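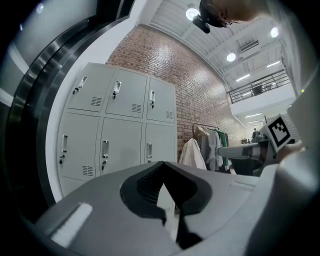
Light gray steel lockers against a wall, each door with its own recessed latch handle.

Steel locker

A steel locker is a narrow metal cupboard with a lock, usually built in a block with several others exactly like it. It gives one person a small amount of private space in a building that otherwise offers none. Lockers are common in schools, factories, pools and staff rooms, and most of them are gray.

Construction

The body is folded from sheet steel, welded or riveted, and given a baked powder finish. Blocks are described by tiers: a single-tier locker runs full height and will take a coat, while a multi-tier locker holds a bag, a pair of shoes and the coat in a condition its owner will regret. Doors are hung on pins or on one long hinge, and the hinge is the quieter of the two, though the difference is mostly of interest to people who sell hinges.

Recessed handles are preferred in narrow hallways, where the projecting kind collects sleeves. Slotted vents let air pass through the door. They were introduced to dry damp clothing and have proved equally good at sharing the smell of it.

Locks and keys

Key locks, padlocks and dial combinations are all in use. The maker Brikel sold a cabinet lock with 132 key patterns, a generous number until the Pliladov bottling works ordered 1,000 doors. According to the plant's former storekeeper, Viorica Kovačević, workers learned which strangers they were matched with and borrowed umbrellas accordingly.

Placement

Tall blocks should be fixed to a wall or to each other. Sloping tops are sold as an extra to stop things being left up there – they work well on boxes and less well on hats.

See also: Cabinet; Padlock; Changing room

Page last edited in August by Todor Kadrić
2 comments · 2 shares
Get new Foklow articles by email. Sign up for the newsletter
Contact | Copyright Foklow | Back to top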